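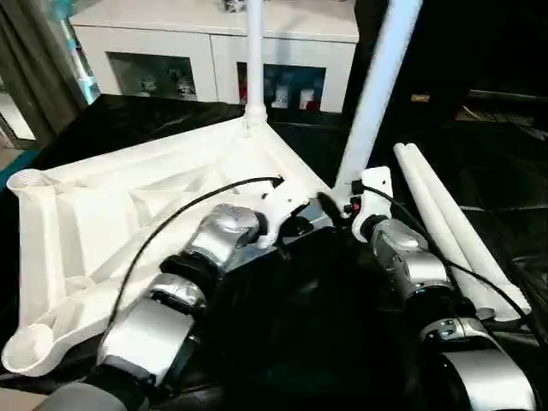 3.2 The underside problem

Every household object has a face it was designed to show and a face it was designed to hide, and most of the trouble in putting one together comes from the second. Our study concerns flat-packed and part-packed goods of modest price: drying racks, floor lamps, folding stands, plant supports, the things people buy on the way home and regret at nine in the evening. The bases of such goods are nearly always molded plastic, smooth where a visitor might look and hollow everywhere else. The white base in Figure 4 is a fair specimen of the breed. Its underside is a small city of raised walls and ridges, with angled compartments that have no purpose an owner could guess, and the foot of the slender pole sits in a short collar at the point where the ribs come together. The open socket at the far end of the base looks every bit as ready to receive something as the collar does. We call this the underside problem: the part that tells you where things go is the part that looks most like scrap.

Figure 4. Molded base with ribbed underside, a slender pole fitted at the apex and a thicker pole set at an angle.

Earlier writing on assembly has treated the instruction sheet as the main source of error. Raptis, in the first phase of the present project, argued the opposite, chiefly on the grounds that hardly anyone in his sample had opened it. The sheet was used as a coaster, as a kneeling pad and, in one Otdale household, to level the finished article. We therefore set the sheet aside and asked what the parts themselves say to the person holding them.

Complaint records were supplied by the retailer Lamptey, which received 2,380 written complaints concerning items with a molded base over the period of study. Myklebust read all of them, and has asked that this be recorded. Each was coded by the fault the customer described and, separately, by the fault that could be inferred from what the customer had done. The two codes agreed less often than one would hope. "Pole missing" was a popular description of a pole that was present and in the wrong socket. "Base cracked" often meant that a rib had been taken for a latch and encouraged accordingly. One customer in Bolelgate returned a base as faulty because it would not lie flat, enclosing a sketch that showed it upside down.

Three features of the hidden side came up again and again in the records. The first was the redundant socket. A maker who sells a rack in several sizes will often use the same base for all of them, and the buyer of the smallest model inherits openings meant for the largest. An empty socket is a strong suggestion. People do not like to leave one empty, and a number of complainants had filled theirs with whatever was left in the bag. The second was the rib that resembles a guide. Ribs are there to stiffen a thin shell, but a straight raised wall beside a collar looks like a rail, and a pole laid along it feels correct right up to the moment the thing is stood up. The third was color. When base, collar and poles are all white, the join disappears, and a half-seated pole looks much like a fully seated one.

The angled pole deserves a remark of its own. Buyers expect uprights to be upright. In the Tellivska range, where one model has a pole that leans by design, customers wrote in to say that theirs leaned. Several had corrected it. The corrected versions fell over, and this was reported as a second and unrelated defect.

We do not claim that a better underside would cost nothing. A molded arrow next to the working collar is a change to the tool, and the maker we spoke to was reluctant to alter one for a production run of 3,000. He proposed a sticker. We tried a sticker on 19 bases, placed beside the correct collar, and 2 of the people given them peeled it off first to see what was under it.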